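How families in Skemden sort their kitchen waste

Project report by Trinidad Llorente

1. Why I chose this subject

When I moved to Skemden in November, I did not understand the bins. In my building there are separate ones for food, paper, glass and the rest, and my neighbours often put things in the wrong one. I wanted to find out if this is a problem of knowledge or a problem of space in the kitchen.

2. Method

I wrote a short questionnaire and put it in the letter boxes of 1,000 homes in two districts, Skemden and Urholm. I received 386 answers. I also visited 10 families, who let me look at how they keep their waste during the day. One of them, the Kovačević family, kept a diary for me and wrote down everything they threw away for up to 30 days.

3. Results

Most people who answered know the rules well. The mistakes come mainly from things made of two materials, for example a yoghurt pot with a paper sleeve or an envelope with a window. In Urholm the kitchens are smaller and many families have only one bin under the sink. They sort later, on the stairs or in the yard, and then they are in a hurry.

The diary was very useful. It showed that bread was thrown away more often than any other food, and that the food bin was used less at weekends - the family ate out or visited relatives then.

4. Children and sorting

Several parents told me that their children correct them. At the primary school in Urholm the pupils learn sorting as a game, with toy food and small containers on a table. I think this is a good method for the age, and parents could play it at home too.

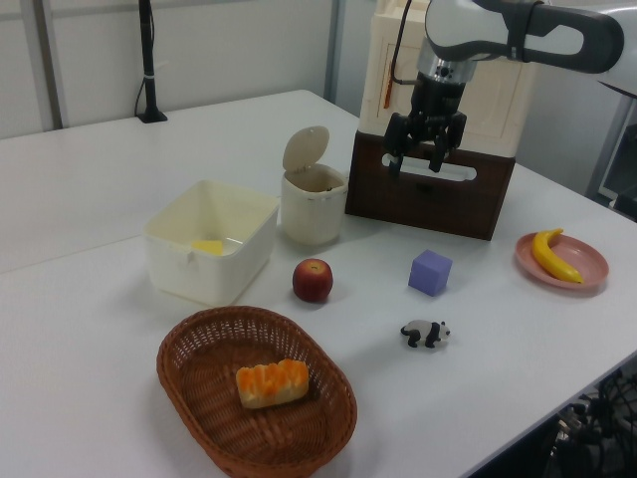

Photo: Tuna picture collection

Older pupils get a lesson about composting, but two parents said that it comes too late in the school year.

5. What I would do differently

My questionnaire was only in one language, so I probably missed many families who arrived recently. I also asked "Do you always sort?", and it is easy to answer yes to such a question. Next time I would ask what the person threw away yesterday.

Handed in on 5th August. The questionnaire and the diary are in the appendix.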